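Fitted sheet keeps popping off the corners of a deep mattress
Home and Laundry > Bedding

Posted by Elaine Fontes in March

We replaced the mattress in the spare room with a Sorkulia, which is a good deal thicker than the old one. The existing fitted sheets will go on, but two corners let go overnight, always the ones at the head. I have washed them on warm and dried them in the machine as usual. The label says cotton, queen, and gives no depth. The elastic still feels springy.

Is this a sizing problem or a laundering problem? I would like to know before I buy another set. I have seen the Grerus sheet straps in the hardware store and would also like an opinion on those. There is a topper from Batista on the bed in winter, if that matters.

4 replies, 2 hidden by moderator

OnsideLinen

Sizing. Buy deep pocket sheets.

tuckandfold

It could be either, and a tape measure will tell you. "Queen" only fixes the length and width of the sleeping surface. The pocket, meaning the depth of the side panel at the corner, is set by each maker and is often left off older labels. A sheet cut for a thin mattress will stretch over a thick one, but the elastic ends up on the side wall instead of underneath, and it creeps upward as people move about. The head end usually goes first, as that is where you push against the mattress when sitting up.

Measuring the mattress

Strip the bed completely. Lay a straight ruler flat across the top so that it overhangs the edge, and measure from the underside of the ruler down to the base. Do this at the corner and again halfway along the side. Quilted tops are often domed, so use the larger figure. Put the topper on and measure again. If you use it for even part of the year, that second figure is the one to shop by.

Measuring the sheet

Turn the sheet inside out and find the corner seam. Measure along the seam from the top point to the elastic, with the fabric flat and the elastic relaxed. You want the seam longer than the mattress is deep, by enough to turn under properly. I allow 8 cm. If the seam is equal to the depth or shorter, no strap will fix it for long.

Checking for shrinkage

Cotton shrinks mostly along the warp, so a sheet can lose length while the width stays nearly the same. Compare it with an unwashed one of the same make if you have it. If the sheet is short head to foot but the pockets measure well, the dryer is the likely cause. Line dry, or take it out slightly damp and pull the long edges by hand.

Fitting order

Do one head corner, then the foot corner diagonally opposite, then the remaining two. Tuck the elastic fully under each time. The sides can hang a little loose – it is the corners that carry the load.
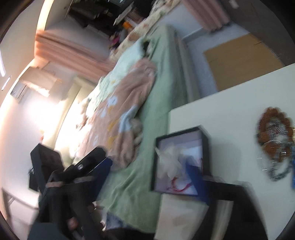 Straps

I have not used the Grerus ones. Straps in general hold a sheet that nearly fits. On one that is too shallow they move the strain to the hem, and the stitching goes.

pegbasket

Agree with most of the above, but check the elastic as well. Springy in the hand means very little. Some sheets only have it across the ends, and those never stay put on a thick mattress. Look for elastic the whole way round. Ours were fine after we changed to that kind, same pocket depth as before. We do use flannelette though, which grips better than plain cotton.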